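Drawer unit

A drawer unit is a piece of storage furniture made up of one or more drawers held in a shared case. Small units are kept on desks and worktops, while larger ones stand on the floor.
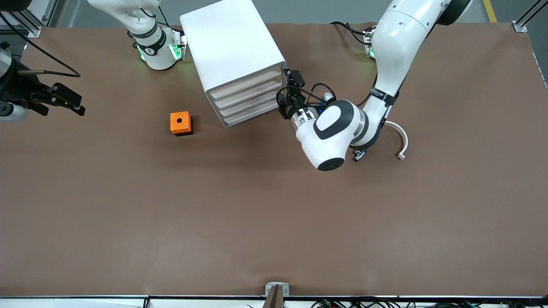
Each drawer slides on runners fixed to the sides of the case or moulded into it. Cheaper units have no separate runners, and the drawer rests on a ledge. A stop at the back or front keeps the drawer from being pulled right out.

History

Chests with a single drawer in the base were common in farmhouses before full sets of drawers came into use. In the Flutdale area, joiners sold them as "mule chests" and often painted them dark green. The local maker Lilard began selling small desk units in May 1961 and listed 123 patterns in its first catalogue. The firm closed its wood shop nine years later and moved to moulded plastic.

Materials

Wood, steel, card and plastic are all used. Plastic units are light and easy to wipe clean, but the drawers may bow under heavy loads. The Mola, a floor unit by the same firm, was 400 mm wide and had steel sides.

See also

Chest of drawers
Filing cabinet
Plan chest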